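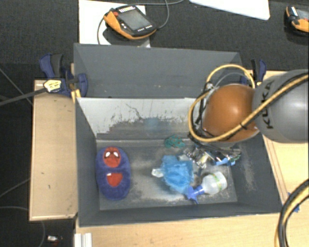 *A purple-blue Spider-Man slipper shares a grey bin with a spray bottle and a bundle of bright blue mesh or gauze.*

**Ellwood, 2024-03-01** - I run the lost-and-leftover shelf at Flalden, and I'm so happy to say our spring swap is back! We took in 321 odds and ends in January alone (yes, single slippers count), and now it's time for them to go home with somebody.

Come by the Nesham building on Jirkemgate, any day for the next 18 days. Bring one thing, take one thing. Kids' stuff, netting, kitchen bits, spray bottles - it all goes in the big bins and you just have a good dig around. I love that part!

If you've got the other half of a fuzzy slipper pair at home, please come and have a look. We've matched seven pairs so far and I'd love to make it eight.

Entry is free and the door's open until the evening. Questions? Ask for the swap desk at Flalden.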